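From: Jeptoo Kimaro
To: Dumia Learning Materials List
Subject: Re: [dumia-materials] Bags and play food for the market kits
Time: 10:42

Dear colleagues,

I am replying to the message from Kibet Shemweta on behalf of the Brereda office, which is responsible for the contents of the market kits lent to member preschools. The relevant part of the message is quoted for members who joined the list after it was sent.

> On the matter of the market kits, our staff would be grateful for
> guidance on three points before we place our order for the new term.
>
> First, the kit sheet still calls for a clear plastic box with a lid.
> Two of our classrooms have replaced the box with a jute shopping bag,
> as the children prefer to "go to market" with something that has a
> handle. Is this permitted under the loan terms?
>
> Second, the sheet lists hard plastic fruit. We would like to use the
> soft pieces. Are they acceptable, and may bread and sweets be
> included with the fruit?
>
> Third, should the bag go back on the shelf open or folded? Our
> shelves at Sang are shallow and the question has caused some
> disagreement.
>
> Kibet Shemweta
> Sang Preschool Center

I will take these points in order.

On the first point, the jute bag is permitted. The kit sheet was written when all loan items traveled in the Ridix crates, which required a box of a fixed size. The crates have been withdrawn, and the requirement should have been removed from the sheet at the same time. Tatu Rotich is preparing a corrected version, which will be sent to this list in April. Until then, please treat the words "box with lid" as meaning "box with lid or woven bag with handle."

Centers that choose the bag should look for one with a wide mouth and a handle that is firmly attached at both ends. A bag that stands up by itself is pleasant to have but is not required. For the youngest groups we suggest laying the bag on its side on the table, so that the opening faces the child and the pieces can be put in without lifting them over the rim. Older children may be asked to hold the bag open for one another, and this has proved a useful exercise in taking turns.

The pictures that follow show the bag and play food, and a plain pale surface.

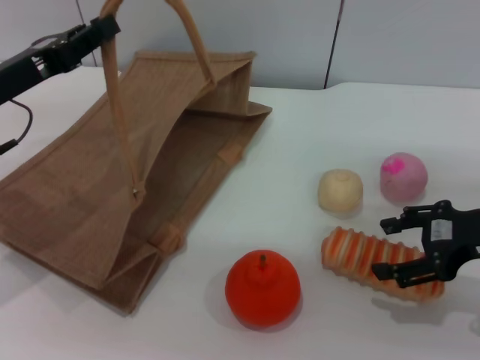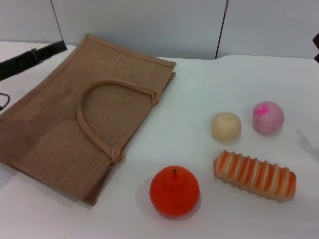
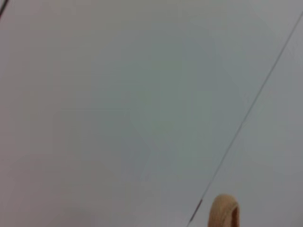

On the second point, soft pieces are acceptable and the office now prefers them. They are quiet on a hard table, they are easy for small hands to grip, and they do not crack when dropped. Bread, buns and sweets may be included freely. Salim Koech has asked me to add that a mixed selection gives the children more to talk about than fruit alone. The teacher can ask for something round, something long, or something from the bakery, and the child must look over the whole table before choosing.

The number of pieces remains limited. Each kit may hold up to 10 pieces, of which no more than six should be on the table at one time. This limit applies to the bag as well as to the box. Several centers have sent back kits with a good deal more in them than they were issued, and while we appreciate the generosity, the checking takes a long time. Additional pieces should be kept at the center and labeled with the center's name.

Please inspect small attached parts, such as stems, before each loan. Any piece with a stem that can be pulled away should be taken out of use and reported on the usual form. Soft pieces should be wiped with a damp cloth and left to dry fully in the open before they are packed. They should not be put away in the bag while damp, as the jute holds moisture and will begin to smell.

On the third point, the bag should be returned folded. It should be empty when folded, with the handle laid flat on top, and the pieces should be placed in the small cotton pouch supplied with the kit. I recognize that folding leaves a crease in the jute and that some staff consider this untidy. The crease does no harm. An open bag on a shallow shelf is likely to be pulled down by its handle, and we have had one report of this already.

Kipchumba Mohamedi has raised a related question about cost. The replacement allowance is 2000 per center for the year and may be spent on bags, pieces or both. It may not be carried forward. Requests should quote item 128 on the supply list - the older item number for the box will be rejected by the ordering system, and we are not able to correct it by hand.

One matter remains open. Some members have asked whether a second, smaller bag might be added so that two children can shop at once. I have no objection in principle, but the kit sheet would need a further change, and I would like to hear from centers with mixed age groups before making it. Please reply to the list and keep the subject line as it stands.

Respectfully,

Jeptoo Kimaro
Loan Materials Office, Brereda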